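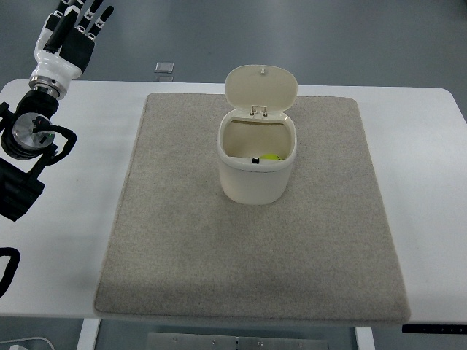
Do I need a safety fence if the robot only handles light things on a table? Sometimes you do, and the weight of the load won't settle it. What matters is how fast the arm moves, where a person's hands and head could end up, and what happens when somebody presses stop. Your risk assessment has to cover the whole setup, meaning arm, hand, table, objects and people, because a collaborative arm with a hard or pointed thing in its grip is a different machine from the same arm with nothing in it.

Forneo Tabletop Cell Practice Kit

By the Forneo product desk
Updated September

We love this product, and we know how that sounds for a binder, a mat, a bag of markers and a stack of laminated cards! But good tabletop practice is where so many labs and small shops get their robot work under control, and the kit puts the routine right on the bench where people will use it. It was put together for anyone running an arm with a dexterous hand or a simple gripper over a table: sorting, placing, opening and closing lids, dropping small parts into bins, all the everyday tasks that look harmless and get waved through without a written procedure.

The kit doesn't replace the standards. You still want ISO 10218 on the shelf for industrial robots, and ISO 12100 for the general method of risk assessment. If you're in the US, your safety lead will also be looking at the R15.06 documents. What the kit does is turn the parts that touch a table cell into things you can do in the morning before the arm gets power.

What's in the box

Gray felt work mat with rounded corners
Practice binder, 341 pages, lies flat when open
9 laminated check cards, wipe clean
4 zone markers for the floor
Cable clips and tie-downs
7 blank assessment sheets (the file for printing more comes with it)

About the mat

A mat sounds like decoration, and we get asked about it more than anything else. Its job is to mark the task area. Objects the hand will work on belong on the felt, and the bare tabletop around it stays free of tools, cups, phones and anything else that has wandered in. It also takes some of the slide out of light plastic bins, and a soft ball that gets dropped tends to roll less than it would on a slick top. Plain gray is easy on cameras too. Glossy tops throw highlights, and highlights make vision systems guess.

Lay it square to the robot base and check it at the start of each shift. The near corners are the ones to watch — if they creep over the front lip, a sleeve can catch them and take the bin along for the ride. Card 2 covers this.

Park pose

Write one down! We can't say this enough. A good park pose keeps the hand up and well off the task area, so a person can reach in and reset the objects without having to work beneath it. Over the tabletop at the side of the mat is a common choice, and it's a fine one if your assessment supports it. Put the joint values on Card 3, and have the operator confirm the pose by eye before anyone reaches in.

Parked is not the same as safe to approach. A status light tells you what that particular maker decided it should tell you, and green on one joint module may mean ready while on another it means powered and listening. Look up your own and copy the meaning onto the card in everyday words. For a reset with power on, you need a proper monitored standstill. Otherwise, take the power off.

Hands with fingers

Five-fingered hands are wonderful to work with, and they bring pinch points that a two-jaw gripper never had. The thumb closing against the palm is one. Fingers that spread and close are another. List each of them on the sheet as its own line, with the force setting next to it. Bins with hinged lids get a line as well: a lid standing open is something the hand can hook or knock, so decide whether the task starts with it open or closed, and start it that way every time.

Height-adjustable tables

If your table goes up and down, treat the height as part of the robot's calibration. Set it, note it, and lock out the control panel if the maker allows that. A panel under the front edge sits right at hip level, and leaning on it in the middle of a run moves every object in the cell at once. The binder has a good long chapter on this, with a re-check routine for after any height change.

Floor and cables

Cables get clipped along the leg of the table and run away from where the operator stands. Leave enough slack for full table travel. Anything lying on the floor near the cell gets picked up before the run, clear plastic most of all — it's hard to see and slippery underfoot.

Fit and compatibility

The mat suits most square and rectangular lab tables. The cards are written for any make of arm. If you already run the Clokus stop box or the Fiadzo light curtain, there are pages in the binder for both, with wiring checks and a test log. Our Istbridge workshop ships spare cards one at a time, so a lost Card 6 doesn't mean a new set.

Reader comments

benchside_kt
The table height chapter paid for the binder. We'd been redoing hand-eye calibration over and over and blaming the camera mount.

Morrow Lab Tech
Could the mat come in a darker gray? Ours shows every smudge. Cards are great, the marker wipes off cleanly.

pinchpoint
Question about Card 3. We have two park poses, one for resets and one for overnight. Do we need two cards?

Forneo product desk
Yes please, one card per pose, and write the use across the top in big letters. Spare cards are on the parts page.

oldconveyorguy
Came from big fenced cells and figured the tabletop stuff was toys. Did the assessment sheet with the crew and we changed the thumb force that same afternoon. Good kit.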